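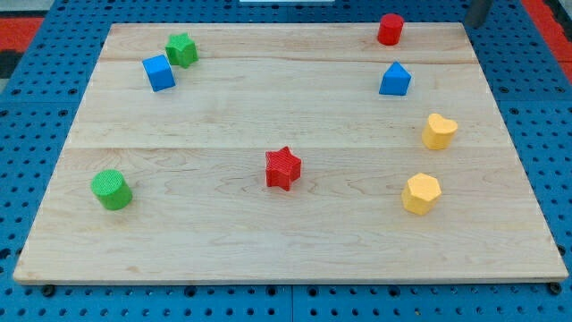 So I finally made it to the open day at the Dwivedi lab in Estville, and I stayed way longer than I'd planned! Rekha Nigam runs the teaching sessions, where you steer the arm by remote and it learns from what your hands do. They have 728 recordings saved up since February – mine are in there now too (sorry, Rekha).

I got 10 minutes and three tries. The yellow heart was my favorite and also my downfall, I kept coming at it sideways. Sofia Lazaridis picked up the red star on her first go and was unbearable all the way to lunch. Parking is behind the building, and bring a sweater.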